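Bukudex — a recipe list for people who steam things

README

Hello, and thanks for downloading. Bukudex is my collection of steamed bun and dumpling recipes, typed up as plain text and one big spreadsheet so you can search them, sort them and print the ones you like. There are 206 recipes in it at the moment, along with 274 notes from people who cooked them and had something to say (mostly kind!). 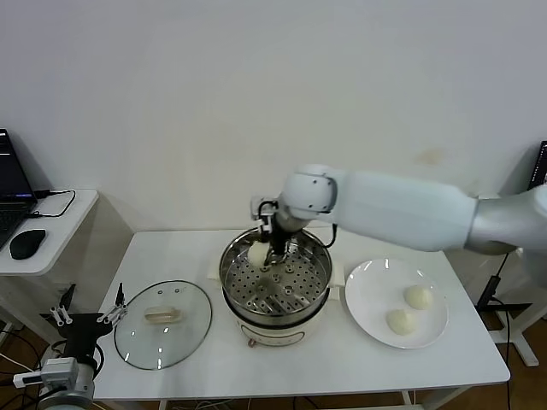 Page last changed: February, by Iestyn Lewis

What's in the folder

recipes.csv is the main file, one recipe to a row. The columns are title, source, flour, filling, proving time, steaming time, makes and remarks. Times are in minutes. Weights are in grams throughout, and where the old recipe said "a cup" I've weighed my own cup and put that in, with a little c after the number so you know it was me guessing.

notes.csv has the cooks' notes. Each one carries the recipe number it belongs to, so you can join the two up if you know how, or just scroll if you don't. I scroll.

scans.zip is the handwritten stuff — backs of envelopes, two school exercise books and a calendar. Blandine Chauvin lent me her aunt's exercise books for a whole winter, and I'm still very grateful. The French ones are left in French, with my English in the remarks column. Corrections welcome, my French is rusty.

Where the recipes came from

Mostly from friends, and then friends of friends. Gordon Robichaud sent 50 in one go, all numbered, all with the same flour, which made the typing a joy. Solange Poirier's came by post over several months and are the best of the sweet ones (try the black sesame, recipe 3, before anything else). I left out anything copied from a printed book.

Things I know are wrong

Steaming times are all over the place. Some people count from when the lid goes on, others from when the water boils, and I didn't think to ask until far too late. If the remarks say "cold start" then the time includes heating up. If they say nothing, start checking early. 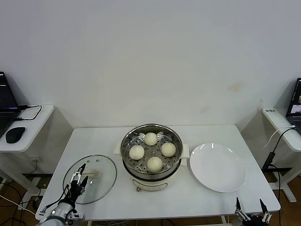 The "makes" column is just as wobbly, as one person's large bun is another person's snack. I've kept whatever the cook wrote. Leilani Dunleavy has offered to put a dough weight per bun next to it, and that'll be in the next version if we both find the time.

A few fillings are spelt two ways (pak choi and bok choy, I'm looking at you), so search for both.

Using it

Cook from it, print it, change it, pass it on. Please don't sell it, and do leave the cooks' names on their recipes. If you spot a mistake, send me the recipe number and what you think it should say. I usually answer in the evening, after the washing up.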